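Two Kitchens, One Long Night

How one family joins its Easter vigil with the first days of Ramadan, and why the soup is always late

In the house of Rehema Mutiso the moon is a family matter. Her mother's side keeps Ramadan, her father's side goes to church, and in the years when the fasting month and Lent fall over each other, the same table must serve both. The relatives call this season Temba. The word came from a great-uncle who could not pronounce something else, and now even the small children use it as if it was in the dictionary.

I was invited for the last evening before Easter. The family had rented a hall behind the Zivinetti bakery, because the apartment does not hold more than 40 people and the cousins do not stop getting married.

The first rule of Temba is that the church side does not eat in front of the fasting side. It sounds simple. In practice it means that grown men go to stand in the parking lot with a sandwich, looking guilty. Rehema's father has done it for so many years that he has a favorite spot, beside the wall, where the wind does not reach him.

The second rule concerns the soup. Each side has its own recipe and each one believes that the other puts too much ginger. "We tried one year to make a single pot," Rehema told me. "My aunts did not speak until May." So there are two pots again, of equal size, and every guest must take from both. The aunts watch the ladle very closely.

Who decides the hour

The fast is broken at sunset, and the vigil at the church begins 40 minutes later on the other side of the river. Between these two moments the family must pray, eat dates, eat soup, find the shoes of eight children and drive. I have seen airports with less tension.

Kerubo Kaijage married into the family three years ago and took over the schedule, a job that was free for good reasons. She grew up in a town named Urninora, where holidays were quiet and people went to bed at nine. Her first Temba frightened her. She wrote a plan for the second one and pinned it on the door of the kitchen. It was used by a grandmother to wrap fish.

"Now I tell everybody a time which is half an hour too early," she said. "They know that I do it. They come late anyway, but they come late to the wrong time, so it is fine."

She also introduced the game of the eggs and the lanterns. The children from the church side hide small paper lanterns for their cousins, and the cousins hide painted eggs for them. The last time they used 324 pieces in total, and Kerubo keeps the number in a notebook because an egg forgotten behind a radiator is not a joke in a rented hall.
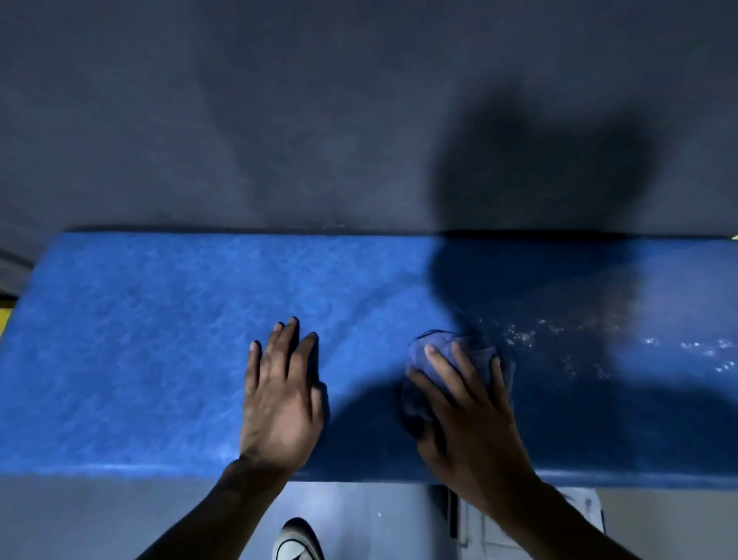 What the grandchildren keep

Of course the two holidays will not meet forever. The Islamic calendar moves earlier each year, and after some time Ramadan will walk away into the winter, where Christmas is waiting. The older people speak about this a little sadly. The teenagers have already started to discuss whether the Christmas version should have its own name. One group wants to keep Temba. The other prefers Fluruvex, which means nothing at all and was invented in the back seat of a car.

Rehema does not take a side. She remembers that when she was a girl she asked her mother which holiday was the real one, and her mother gave her a bag of onions to peel. She thinks about this answer often and she is still not sure if it was an answer.

When the sun went down, somebody passed the dates and the hall became quiet for maybe one minute. Then the father came in from the parking lot with crumbs on his coat, both aunts lifted their ladles, and Kerubo looked at the clock and began to call for shoes.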